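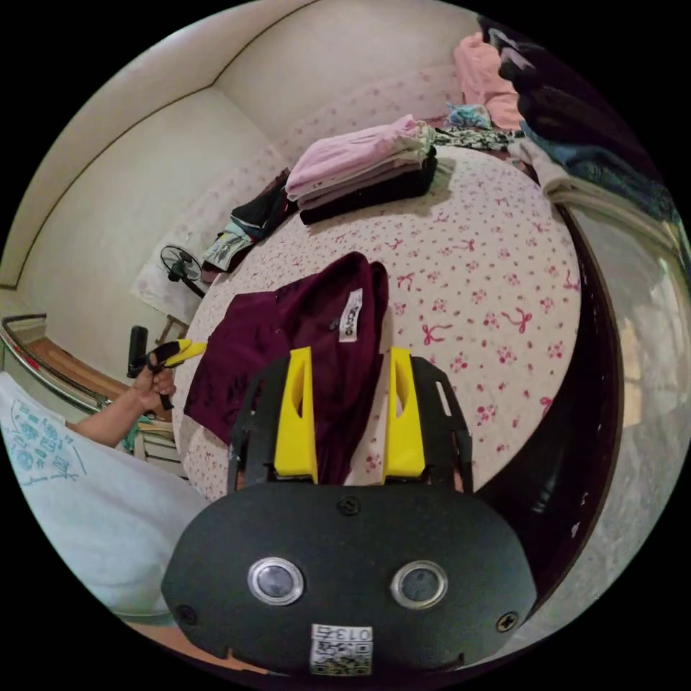
Gelberg replied that cold water is a religion and he left the church years ago. Everything he owns goes in on warm, darks included, and his shirts are the same color they were when he bought them, give or take a funeral.

carine_k wrote:
"Same color" according to whom? I had a maroon top that went through warm with everything else for one winter and came out the shade of canned salmon. I still wear it. To paint.

Nieto wrote:
It's the dryer, people. We do this thread every March and every March it's the dryer. Your wash temperature could be anything short of soup. Then you tumble the stuff on high for an hour and wonder where all that gray fluff in the trap came from. That was your shirt.

Gelberg wrote:
I don't have room for a drying rack. I barely have room for the dryer.

Nieto wrote:
Shower rod. Hangers. You're welcome.

Gelberg wrote:
And where do I shower?

husadix_owner wrote:
Can I drag this back to my question from page 2? The machine is a Husadix, came with the apartment. It has 15 programs and I use one of them. There's a setting called Dark Care that takes longer than my commute, both ways. Has anyone compared it with plain cold on the same clothes? My black T-shirts are going that sad brown at the shoulders.

carine_k wrote:
Brown at the shoulders sounds like sun to me. Do you dry them near a window?

husadix_owner wrote:
On the balcony. Huh.

Nieto wrote:
Dark Care is cold water with a slower drum and a nicer name. Save yourself the time. Inside out, cold, 800 spin, out of there. I've had the same black jeans long enough that they've been in style twice.

saltandstarch wrote:
Disagree with Nieto on the spin. 800 leaves cotton dripping all over my hallway and I have downstairs neighbors who write notes. I go as high as it lets me and have never seen a bit of harm. Creases, sure. I own an iron. I've even met it.

Nieto wrote:
High spin on darks gives you those pale crease lines. Look at the folds on your jeans sometime.

saltandstarch wrote:
Those are called jeans.

Gelberg wrote:
Has anybody tried the vinegar thing? A cup in the rinse to "lock in" the dye?

carine_k wrote:
Tried it. My dye did not lock in. My bathroom smelled like a pickle for an evening.

Nieto wrote:
Vinegar doesn't set modern dyes, and I wouldn't want it sitting on the rubber seals either. There's a whole other thread on that, post 1043 or so, bring a snack.

husadix_owner wrote:
OK, plan for now: inside out, cold, low spin, and the rack comes in off the balcony. If the shoulders still go brown I'm blaming Nieto by name.

Nieto wrote:
Get in line behind Gelberg's shower.

saltandstarch wrote:
Try one load on high spin first. Just towels. See how you feel.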